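Product Review: Horent Wipe-Clean Table Covering, Sutcliffe Range
01/12/2024
By the Equipment Review Desk, Trallitz Center for Shared Dining

The Center purchased the Horent covering in June for use in its main dining room and in the smaller activity room on the second floor. The purchase followed a review of laundry costs, which had risen each quarter as more groups began booking the rooms for meals. Cloth coverings had been in use until that point. They were well liked by visitors but required washing after nearly every booking, and several had shrunk enough that they no longer covered the ends of the long tables.

The Sutcliffe range is sold by the roll and in cut lengths. We ordered cut lengths to fit 12 tables. The supplier, Distusholm, delivered the order in two shipments. The first arrived folded and the second arrived on cardboard tubes. The difference proved important. Pieces that had been folded kept their creases for several weeks, and the creases along the center line caused small cups to sit unevenly. The pieces shipped on tubes lay flat by the following morning. Buyers are advised to request tubes in writing when placing an order, as the standard order form does not offer the choice.

The material has a smooth upper side and a soft, fleece-like backing. The backing grips a painted or varnished table well and did not mark either surface during the review period. On glass it slides, and we do not recommend it for that use. The edges are left unfinished by the manufacturer. They do not fray, although a corner that is caught by a chair back will tear with little effort. Two of our pieces have been trimmed for this reason.

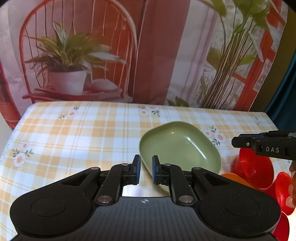

Can the covering be used under hot dishes?

The manufacturer advises against it, and our experience supports that advice. A serving dish brought directly from the oven left a dull ring that could not be removed. Trivets or thick pads should be placed before the meal begins. Mugs of coffee and soup bowls caused no damage.

Cleaning was tested with warm water, with mild dish soap, and with the general surface spray already kept in the Center's supply closet. Warm water alone was enough for most spills if they were wiped up during the meal. Beet juice and mustard left to dry overnight required soap and a second pass. Ballpoint ink did not come out under any method. The printed pattern has held its color well, including on the tables nearest the south windows, where the former cloths had faded badly.

The patterns themselves received mixed comments. Older visitors generally preferred the traditional designs, while those who organize evening events asked for plain colors. Horent offers few plain colors in this range, and the gray was out of stock each time we inquired. Institutions with a fixed decorating plan should ask to see samples, as the printed catalog shows the greens considerably brighter than they are.

Storage is the weakest point. The covering should be rolled, and rolled pieces take up more room than folded cloths. We have set aside one closet shelf and an upright bin for the longer lengths. Staff who were used to folding needed several reminders.

The Center rates the covering 4 out of 5 and expects to reorder for the activity room. It is suitable for dining rooms with frequent bookings and limited access to a laundry. For formal dinners, the Center will continue to use cloth, and 19 of the better cotton pieces have been kept for that purpose.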